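The Woman Who Will Talk to You About T-Shirts for Two Hours

Florencia Ulloa has a drawer she likes to show people. It's the second one down in the dresser by her bedroom window, and when she pulls it open every shirt stands on its edge, spine up, like records in a crate.

"Go ahead, take one," she says. I take a green one from the middle. The shirts on either side lean in a little and stay up. She is delighted, and so am I!

Ulloa teaches folding. She runs a Saturday class called Flesura out of a former shoe store, and she has now taught more than 1000 people to fold laundry, most of whom arrived convinced they already knew how. Before that she spent nine years on the sales floor at Furtado, a clothing store where the table by the door had to be refolded all day long.

"On a sale day I'd do 800 pieces," she says. "You'd think I would hate it. I loved it. You get this stack coming up under your hands, and it's so satisfying, and then someone pulls an extra large out of the bottom and you start again."

I ask what beginners get wrong, and she doesn't even let me finish.

"They start folding too soon! The shirt is still half bunched up, one side is crooked, and they're already flipping a sleeve. Lay it down. Look at it. Chase the creases out toward the edges with your flat hand. I tell people to spend 30 seconds on that and they look at me like I've asked for a kidney."

Her favorite teaching shirt is a striped one, and she gets quite worked up on the subject. Stripes show you everything, she says. If they spread apart or bend on their way across the table, the fabric is sitting at an angle, and you can fix it before it gets folded in for good. 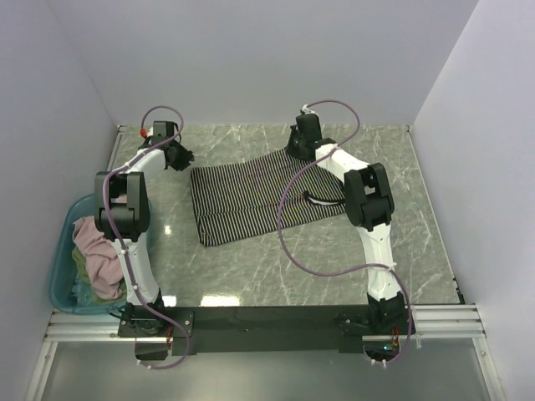
Black and white stripes, neckline to the right. Look at how the lines fan out a little, and find the faint crease.

"With a plain white tee you're guessing," Ulloa says. "With stripes you have a ruler printed on your clothes. And check the corners, always the corners. A bit of cloth doubles over down there and you don't notice until your stack is lumpy."

She has opinions about tables, too. Hers is smooth and hip height – a bed is too soft, she says, and too low for anyone with a back. She'll fold on a kitchen counter if she has to, but only after wiping it twice.

The method itself is pretty simple. Sides in to the middle, sleeves back on themselves, then up from the hem in thirds. She shows me on a gray shirt with a Westix logo, and it takes her no time at all. Mine takes longer and comes out shaped like a slice of bread. She turns it over, pats it and says it's a good first one.

One of her former students, Wagner Conceição, now helps with the Saturday class and handles the sweaters, a job Ulloa was happy to give away. "He has patience for wool," she says. "Wool and I have an understanding. I hang it up and people yell at me."

A longer course starts in September, with a whole evening on fitted sheets. I ask if there's a trick to those.

"There is," she says, already getting up to find one.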